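Search this site Go

Two-arm bench work: handling rules
06/08/2019 – by Ketilsson

1. Keep cables clear. Leave enough slack for the wrist to turn – no more.

2. Let one arm hold while the other stays open and ready.

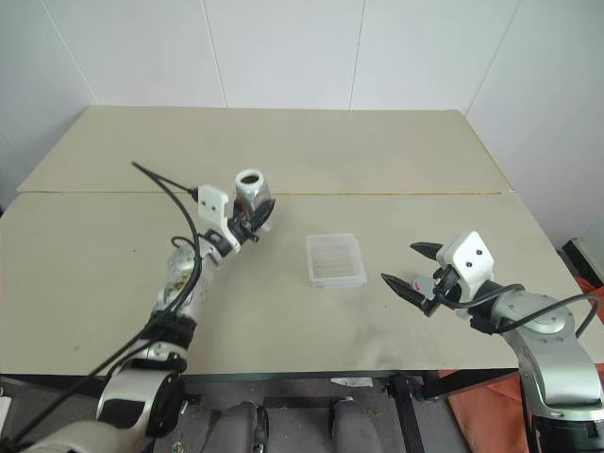 How often should the grippers be checked? Every 16 runs, and after any bump.

3. Hold open containers upright. Set the lid out of reach before the arms move, and keep the space between the grippers free of tools.
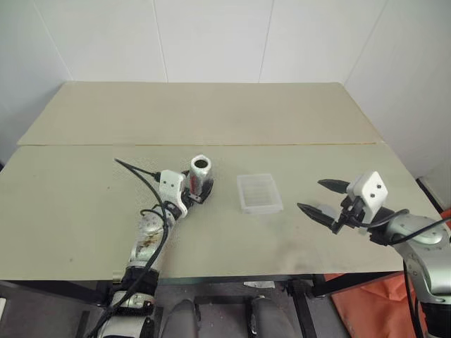 4. Stop both arms before reaching in. Wait 3 seconds, then log the stop on the Ivesby sheet.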